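Search this site Search Go

Sorting night moves into the spare bedroom

2019-11-04

If you've been wondering where the Manolakis Street swap shelf disappeared to, I can tell you, as I spent most of Saturday afternoon up there getting in the way. The whole thing has moved into a spare bedroom at Antigoni Stamatopoulos's place while the front hall at Cutham House has its floor redone. It'll stay there until the hall opens again, and the next pickup is this Thursday from 6 p.m.

For anyone new to the street, the swap shelf is the long bookcase by the hall door where people leave small household things they're done with and take home whatever they like. Cloths, jars, boxes, kids' bits and pieces, half a sewing kit — you name it. It never had a person in charge. You just walked past it with your groceries and came away with a pie dish. That doesn't really work when the shelf is on somebody's second floor behind a locked front door, so for the next few weeks there's a bit more of a system to it.

The system is the bed. Everything that comes in gets dumped on the bed, sorted on the bed, and boxed up on the bed, and then the boxes go along the landing wall with a number on them. Antigoni spread a towel over it first and told me I could put my coffee anywhere else in the house but there. Fair enough! She's been doing this since the middle of October and she's got opinions. Fabric gets folded and goes in flat boxes. Anything with a lid gets the lid checked. Small soft stuff goes in last so it doesn't get squashed, and if it's got a stain she can't shift, it goes in the rag bag and we don't discuss it.

I was put on cloths, which I thought would be the easy job. I'm a terrible folder. There was one cream one I did over and over and it still looked like I'd slept on it, and in the end Antigoni took it off me and put me on tape instead. I was much better at tape. 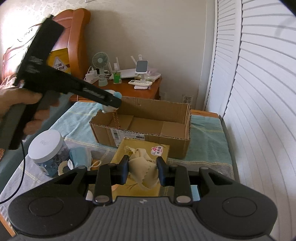
Saturday's sorting on the bed, with a cardboard box open and a cloth still to be folded.

By the time we stopped for something to eat we had 30 boxes out on the landing, which is more than the old shelf ever held. A lot of that is one big clear-out from the Wanus building on the corner, where two families moved in the same week. Some of it is really nice. I saw lace-edged pieces that somebody's grandmother must have loved, and a good stack of plain storage boxes that'll be gone in five minutes if I know this street. There were also a lot of single socks. Please keep those at home.

A couple of changes to know about before Thursday. You can't just wander in and browse like you used to, sorry, it's a bedroom and it only holds so many of us. Antigoni will have a list by the front door with the box numbers and what's in each one, and you write your name next to what you'd like and somebody brings it down. It's 2 boxes per household for the first hour, and after that you can take as many as you can carry. If you want to look inside before you commit, that's fine, there'll be a table on the porch.

Drop-offs are Saturday mornings only, and things need to be clean. Bags are fine, but boxes are better, and flat boxes are best of all, as we've been getting through them fast. If you've got empties from deliveries lying around, bring them over even if you've nothing to put in them. Please peel your own address off first — I spent a good half hour picking at labels and my thumbnail may never be the same.

No big furniture, no paint, no mattresses. Books are going to Ovever on Mill Lane for now, where they've cleared a corner by the window, so take those straight there and save us the stairs.

The hall floor was meant to be finished last week, and the latest word from the builders is another 8 working days. I asked Antigoni what happens if it runs over again and she said she'd quite like her spare room back before her sister comes to stay, but she'd cross that bridge later. Meanwhile she could use one or two more pairs of hands on Saturday mornings, especially anyone who can fold. Leave a note in her mailbox or catch her on Thursday.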